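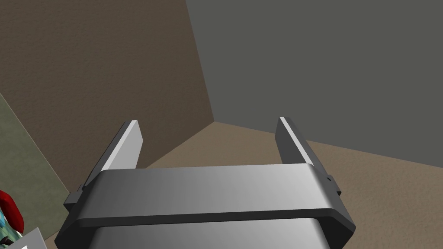
Laurinda Teixeira

Building Physics for Designers
Handout 4: Airtightness and the Heat Balance

Students should read this handout before the July site visit to the Prullell building. Bring a calculator and the drawing set issued in the first session.

1. The airtight layer

Every section drawing must show one continuous line marking the airtight layer. Where a pipe or duct crosses that line, the drawing must name the seal and the trade responsible for fitting it. 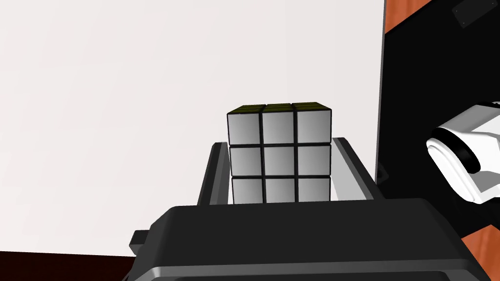 Figure 1. Cube held between two gripper fingers.

A pressure test is carried out before the inner linings are fixed, while leaks can still be reached. A second test follows at completion.
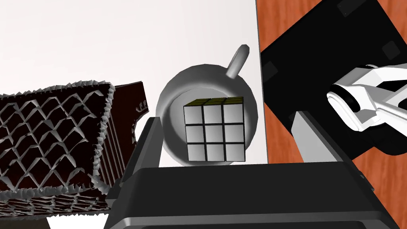 2. Form and heat loss

A compact building has less outer surface for each unit of floor area. The Prullell study compares two layouts, one of 400 square meters and one of 700. 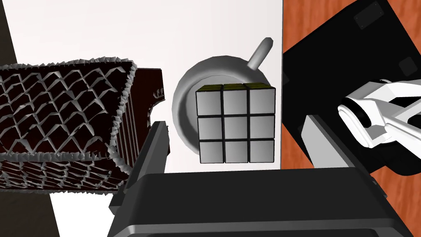
Thermal bridges are treated as a separate item in the heat balance. The usual case is a slab or bracket that passes through the insulation and carries heat outward. The handle of a white mug, projecting from the rim, has the same geometry as a balcony slab: a solid piece continuous with the body and exposed on all sides. Calculate the balcony junction on sheet 20 and submit it to Belmiro Morais.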